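The Sour Side of the Glass

Give me a drink with a spoonful of vinegar in it and I'm happy for the afternoon. I mean shrubs, those old fruit-and-vinegar syrups that farm families made when the berries came in faster than anyone could eat them. They're back on bar menus from Tondov to Beltholm, and I could not be more pleased!

My own conversion came one February in Ambaye, at a lunch counter with 17 seats and a handwritten drinks list. I ordered the rhubarb one because I had never seen rhubarb in a glass before. It was sharp, pink and a little salty, and I drank two more before the soup came.

Judit Kiss has been making them for the counter ever since it opened, and she lets me hang around her kitchen. She measures the syrup every time, even for friends, and she's right to. A little too much and all you taste is vinegar. 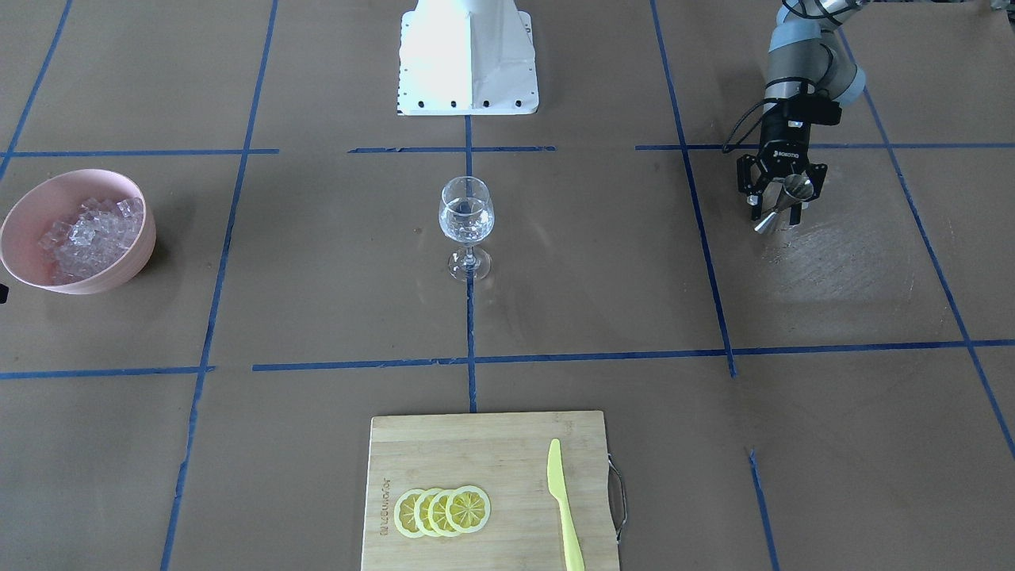 Her method is the cold one. Chopped fruit and sugar go into a covered bowl in the fridge, and by the next day there's a bright syrup at the bottom (I always sneak a taste). Then she strains it, stirs in cider vinegar and puts it back for a week. The first day it smells like salad dressing. By the seventh the edges have gone soft and the fruit comes forward, and plum in particular turns into something close to wine.

You can cook a shrub too, and plenty of good makers do. The Ivura bottling shop simmers its blackberry for an hour and gets a deep, jammy flavor I love over ice cream. They turn out about 300 bottles a season and sell most of them by word of mouth.
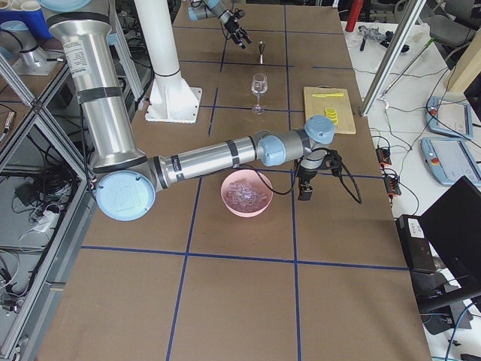
Starting your own

Use ripe fruit, even bruised fruit, with the bad spots cut away. Judit goes by equal weights of fruit and sugar, then a bit less vinegar than you'd think, with more added to taste. Peaches like white wine vinegar. Cherries can handle red.

To serve, pour 60 milliliters over ice and top it with cold soda water. Save the strained fruit for yogurt, or eat it standing at the sink, as I do.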